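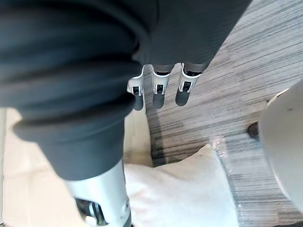 # Formation et reprise des plis dans une manche tubulaire en tissu souple

Rapport de projet, atelier matériaux textiles
Rédaction : Eugénie Marty et Adom Agbenyega
Relecture : Armelle Marchal
Version remise le 3 mars

## 1. Objet

Le projet porte sur le comportement d'une manche en tissu foncé, montée sur un support rigide et tassée dans le sens de la longueur. Une manche trop longue pour son support se plisse, et ces plis restent en partie marqués quand on la retend. Nous avons cherché à savoir quels paramètres de coupe (surlongueur, aisance, finition du bas) agissent sur la forme des plis et sur leur reprise.

La question de départ vient d'un exercice de patronage du premier semestre, où les manches cousues en surlongueur remontaient et formaient un bourrelet au-dessus de l'ourlet. Le défaut avait été attribué à l'aisance. Les essais décrits plus loin montrent que la finition du bas intervient davantage.

## 2. Matière et éprouvettes

Deux tissus ont été comparés, désignés par le nom de leur fournisseur :

- **Boyer** : sergé de coton, gris anthracite, main souple, lavé une fois avant coupe ;
- **Jondero** : toile mélangée, même teinte à l'œil, plus nerveuse, non lavée.

Le choix d'une teinte sombre a compliqué le relevé. Le fond des creux tourne au noir sous l'éclairage de l'atelier et seules les crêtes se détachent. Nous avons gardé cette teinte pour les deux tissus afin de ne pas ajouter une variable de coloris, et placé une lampe rasante d'un seul côté de la table pendant les mesures.

Les éprouvettes sont des tubes à une seule couture, assemblés au point droit, surplus ouverts au fer. La série comprend 13 manches. Trois finitions du bas ont été retenues :

| Repère | Finition | Observation au montage |
|---|---|---|
| A | bord franc | s'effile sur le sergé dès la deuxième manipulation |
| B | ourlet double piqué | tient sa position, forme un arrondi régulier |
| C | bord roulé non piqué | glisse vers le haut, volume variable |

Le support est un cylindre lisse peint en blanc. Un second support, en carton, avait été envisagé puis écarté : le tissu y accrochait et la remontée de la manche n'était plus comparable d'un essai à l'autre.

## 3. Protocole

1. La manche est enfilée et tendue à la main jusqu'au repère bas.
2. Le bord inférieur est remonté jusqu'au repère haut, sans torsion.
3. L'ensemble repose sous une plaque, puis la plaque est retirée.
4. Les crêtes sont relevées sur un calque appliqué le long d'une génératrice.
5. La manche est retendue, et le relevé est refait après repos.

Chaque manche a subi 9 cycles. Le relevé complet compte 1578 points de crête, saisis sous Plirnudetti (tableur de l'atelier) par Chandrasekhar Mathew. Après retrait des points douteux – calque déplacé, crête dédoublée, reprise de lecture impossible – il en reste 1321 exploitables. Les points retirés proviennent en majorité du tissu Boyer, dont les plis sont plus mous et les crêtes moins nettes.

L'étape 2 est la moins bien maîtrisée. La vitesse de remontée dépend de l'opérateur. Kumudini Pathirana a effectué la totalité des remontées de la seconde série, ce qui a réduit la dispersion ; la première série, faite à plusieurs mains, est conservée en annexe mais n'entre pas dans l'analyse.

## 4. Résultats

### 4.1 Orientation des plis

Sur un tube bien aligné, les plis se forment perpendiculairement à l'axe. Dès que la couture vrille, ils prennent une direction oblique et se rejoignent par paires. Cet effet est net sur la toile Jondero et faible sur le sergé. Il s'accentue au fil des cycles : un pli oblique apparu tôt se reforme presque toujours au même endroit.

### 4.2 Épaisseur et espacement

Le sergé Boyer donne des plis épais, serrés, avec des creux profonds. La toile donne des plis plus fins et plus espacés, à arêtes vives. L'aisance modifie peu l'espacement. Elle joue surtout sur la profondeur : un tube large s'effondre sur lui-même, un tube ajusté forme des anneaux peu saillants.

### 4.3 Bas de manche

La finition C produit un bourrelet arrondi dont le volume augmente à chaque remontée, le bord continuant de s'enrouler. La finition B donne un bourrelet stable. La finition A n'en forme pas, mais le bord devient irrégulier et gêne le positionnement sur le repère.

### 4.4 Reprise

Après retension et repos, la toile conserve des marques fines sur toute la longueur. Le sergé se relâche mieux, sauf dans la zone située juste au-dessus de l'ourlet, où l'épaisseur supplémentaire bloque le tissu. Un passage à la vapeur efface les marques du sergé. Sur la toile, il les atténue.

## 5. Discussion

Le défaut observé au premier semestre correspond à la finition C sur une manche en surlongueur. Réduire l'aisance n'aurait pas suffi. Piquer le bas, ou raccourcir la manche, aurait donné un meilleur résultat.

Deux limites sont à signaler. Le lavage préalable n'a été appliqué qu'à un seul des deux tissus, de sorte que l'écart entre Boyer et Jondero mêle l'armure et l'apprêt. Le support est droit et fixe : une manche portée plie aussi au coude, et les plis de flexion se superposent alors aux plis de tassement.

## 6. Suite prévue

- Refaire la série Jondero après lavage.
- Tester une bande de propreté rapportée à l'intérieur du bas.
- Essayer la maille Prasdale, commandée, livraison annoncée pour juillet.
- Remplacer le calque par un relevé au peigne à profil.

Les patrons et les calques sont rangés dans le tiroir du bas, côté table de coupe. La manche C du sergé a été décousue pour contrôle de la couture et ne peut plus servir.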